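Skip or skip bags for clearing out a loft room?
Asked by Noel Magbanua, Hellcombe

We're gutting the loft room in July and I need to get rid of plasterboard, a carpet and a fitted wardrobe built by someone who owned a great many screws. Jiltberg quoted me £1415 for the lot, labour included. My brother-in-law says a small skip would do it for far less, but he also says he can plaster. Has anyone priced this both ways?
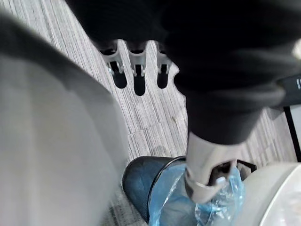
Blue liner in the mesh bin.

3 answers

Answer from Melnychuk
Get the quote split before you do anything. Mine had the labour, the haulage and the plasterboard all on one line, and once they were separated I could see I was paying handsomely for two lads to walk up and down stairs. Plasterboard has to be kept apart from the general waste, so ask what they charge for that on its own.
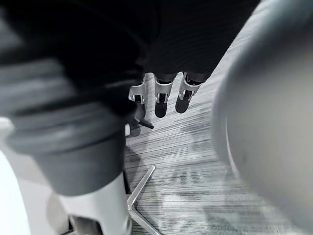 If the skip is going on the road you'll need a permit as well, and the hire firm normally applies for it. Ours took 5 days to come through – the builders took this as a holiday.

Answer from Brorness
just use bags. i did 3 and had room left over. depends on your wardrobe

Answer from stairs_again
Bags are fine until you fill one with rubble and find the lorry can't reach it over your wall. Check the reach first. Ours was left in the front garden for around 30 days while we argued about it.

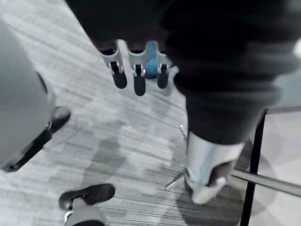 I'd sell the carpet, or give it away if it's decent, and take the wardrobe apart properly so it stacks flat. £1415 sounds steep to me, but I don't know your stairs.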